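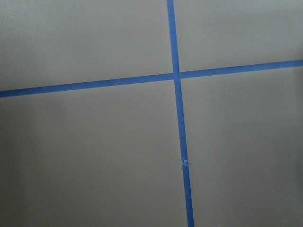 Temstead workshop > Notebook > Finishing bench > July

Tuesday. Second round of test panels for the oil and wax finish, after the first lot went blotchy on the ash. Before starting I went back over how we lay out a panel, as Vinh and I had each been doing it our own way. Blue painter's tape, one strip across another, makes a cross and leaves separate fields on a single surface, so each coat can be compared with its neighbor under the same light. The strips don't have to be square to each other for this. They do have to be pressed down hard, or the oil creeps under and the fields run together at the line.

Sanded all 3 boards by hand to 180, then wiped with a barely damp cloth and left until after lunch. Lightly knocked back the raised grain with 220. Chia-jung wanted one board taken to 320 to see if it would drink less oil. It did, but the color came out thinner and she doesn't like it.

Mix: 2 parts oil to 1 part solvent for the first coat, straight oil after that. Stirred, not shaken. The tin from Cuvemer had a skin on it again. Cut it out and strained the rest through a stocking. Should order smaller tins.

First coat on at 10:40, wiped off after 15 minutes. The ash took it evenly this time, so I think the blotches last week were glue residue - Giang had been clamping on the same bench. The oak is fine either way. The cherry went darker than the sample we gave Mansour and I would not promise them a match.

Left to do:
- second coat tomorrow morning, nothing thicker than the first
- wax on half the fields once the oil has had 7 days
- water ring test, cold glass then hot mug
- ask İlker if the Gridstead tabletop is ash throughout or only the edging

Rags are hung flat on the outside line. Please do not put them in the bin, even if they feel dry.

Đạt asked about pulling the tape before the oil sets up. I pulled one strip early and left the others. The early one gave a cleaner line on the oak, no difference on the ash. Will pull the rest tonight before I lock up.

Temstead workshop notebook | Contact the bench | Back to top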